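Part-Time Reading Room Host
Plarer Reading Room, Grarndale

Hours: four afternoons a week, 2 p.m. to close
Start: July
Reports to: Keerthana Pillai

The Plarer Reading Room is looking for a host. We used to call this position "attendant," but applicants kept turning up expecting to attend to something in particular. The job is the room. You open it, you keep it pleasant, you put it back the way it was, and at the end of the day you turn off the lights, including the one in the back hallway that has its switch in a cupboard.

We are a small membership library on the second floor of the old Zoubi building in Grarndale. We have 69 members, a long table, a good many books, and a kettle that is older than two of the staff. People come here to read, to work, and to get out of apartments where somebody is learning the clarinet. We don't charge by the hour and we don't sell coffee. There is a place downstairs that does both, and we wish them well.

What the job involves

Most of it is putting things back. Members take books off the shelves with great confidence and return them with less. Some leave them on the table in a neat stack, which is fine, and some slide them back in sideways on top of other books, which is how we lost the Arholm atlas for most of a winter. You will reshelve through the afternoon so it doesn't pile up, and do a full sweep of the room before closing.

You will also sign in members, answer the phone (it rings less than you'd hope or fear, depending on your temperament), water the plants, refill the paper in the printer, and explain to visitors how joining works. Once a week you'll go through the lost property drawer with Walid Issa and decide what has been there long enough to become ours. We have plenty of umbrellas. Please don't bring one.

There is some light lifting. New books arrive in boxes, and the boxes come up the stairs with whoever is on shift. The building has an elevator in the sense that there is a door with a button next to it.

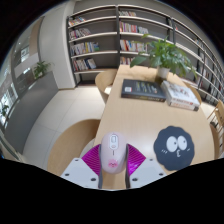
The long table is the heart of the job, and you'll get to know it better than you know most of your relatives. Anyone can sit anywhere, and we don't reserve places, although several members believe we do. Your task is to keep it usable: chairs pushed in when people leave, books off it when nobody is reading them, crumbs dealt with before they become a population. Personal belongings are a gentler matter. We have no dress code for computer accessories, so a pale pink mouse with a lip print on it is as welcome as any other, and so is a mouse pad shaped like a cloud with a round-eyed little face. If their owners go home without them, they get a slip of paper with the date and go in the drawer, and you keep your opinions for the break room. The potted plant stays on the table. It has been proposed that it move to the windowsill, and the discussion was long, and it stays on the table.

The quiet question

We are not a silent library. Talking is allowed at the volume of two people who are slightly embarrassed to be talking. Phone calls go to the hallway. You'll need to be able to walk over to a grown adult and ask them to take a call outside, in a way that leaves them feeling they thought of it themselves. Rania Hourani has been doing this for years with one eyebrow, and she will train you, but the eyebrow can't be taught and we'd like you to come with a method of your own.

Who we're looking for

You like order without needing to win at it. You can alphabetize at speed and still be civil when interrupted in the middle of the M's. You are punctual, because members wait on the stairs and they do notice. You can use email and a spreadsheet. You don't mind plants, dust, or being asked where the bathroom is by someone standing beside the sign.

Library experience is useful but we don't require it. Dima Mahasneh came to us from a shoe store and says it was the same work with more kneeling. What we do ask for is a year or more in any job where you dealt with the public and kept a space tidy at the same time.

A love of books is fine. We mention it last on purpose, as a host who is deep in chapter nine at 4 p.m. doesn't hear the door. Reading on shift is permitted when the room is empty and the returns are done, and you will find out how often those two things happen together.

What we offer

Paid hours at the posted Grarndale part-time rate, which we will confirm in writing before you interview. Full membership for you and one other person in your household. Paid training for the first two weeks, always on shift with someone who knows where the fuse box is. First pick of the books we withdraw each season, ahead of the members, some of whom will be watching you closely.

We try to fix schedules a month ahead. If you need a different afternoon now and then, you swap with another host and write it on the calendar in the office. Writing it on the calendar is the important part.

How to apply

Send a short letter and a list of the jobs you've had, including the ones you think don't count. One page for the letter, please. Tell us how you would arrange a shelf that is full when you have four more books to put on it. There are several decent answers and we have heard one truly terrible one, from a person we later hired.

Letters can be emailed to the office or dropped off at the desk any afternoon we're open. If you drop yours off, have a look at the room while you're here. Sit down for a while if you like.

Interviews are with Keerthana and Issa Saab and take half an hour, followed by a short shelving exercise. Wear something you can crouch in. We reply to everyone who writes, usually within two weeks, and we'll tell you either way.

The stairs are currently the only reliable way up. If that's a difficulty, say so in your letter or call us, and we'll hold the interview on the ground floor and talk through how the job could be arranged.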